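The Long Afternoon of the Living Room Floor

My grandmother believed that you could not really know a house until you had lain down on the floor of it. She was not a fanciful woman (she kept accounts for a lumber yard for most of her life, and wore sensible shoes to the beach), but every time somebody in the family moved, she would wait until the coats were off and the coffee was poured, and then she would lower herself onto the rug, fold her hands on her stomach and look up at the ceiling for a while. Then she would tell us which room got the draft.

I thought of her a good deal last winter, when we moved to Vakwood and the furniture came 12 days after we did. We had a kettle, a box of books and one enormous rug, rolled up like a carpet in a cartoon. For nearly two weeks we ate on it, read on it, argued about paint on it and, one evening when the heat was acting up, slept on it in all our sweaters. By the time the sofa arrived I was a little sorry to see it.

Miyuki Ebihara was not at all surprised to hear this. She has been selling and mending rugs out of a narrow shop on Perkell Street for longer than I have been buying my own groceries, and she grew up in a house where the floor was where you did your homework, shelled your peas and listened to your uncles. "People come in and ask me what will match the chairs," she told me, pouring tea. "I ask them where they sit when they are tired. Half of them say the floor, and then they look embarrassed!"

She thinks most of us buy our rugs too small. A little rug adrift in a big room looks like a bath mat that has lost its way, and it gives you nowhere to stretch your legs. Buy the large one, she says, and buy it in a color you would be happy to look at from very close up. She is fond of dark greens herself, the color of old bottles or pine woods at suppertime, and she will talk about them for as long as you let her.

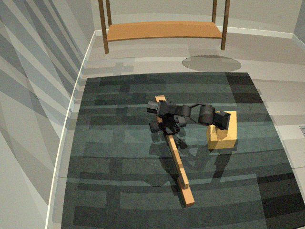

A large dark green rug in a pale-walled room, shown in a computer rendering.

Then there is the matter of what goes underneath. I had never given a thought to rug pads before I met Miyuki, and now I find I have opinions. The thin rubbery kind will keep a rug from sliding, but a thick felt one changes the whole business of sitting down. She cut me a piece from the roll in her back room, and I carried it home on the bus, apologizing to everybody.

My neighbor Mr. Boström, who is 91, still gets down on his floor every morning to do the stretches he learned in the navy. It takes him a while, and getting up again takes a while longer, with one hand on the windowsill and some language I won't repeat. He has three grandchildren who like to come and join him, and on a good morning all of them are down there together, groaning in chorus while the toast burns.

We have a perfectly nice sofa now, and guests are always steered toward it. But in July, when the windows are open and the room smells of cut grass, I still take my book down to the rug and lie there with a cushion under my neck. The draft, if you were wondering, is in the dining room.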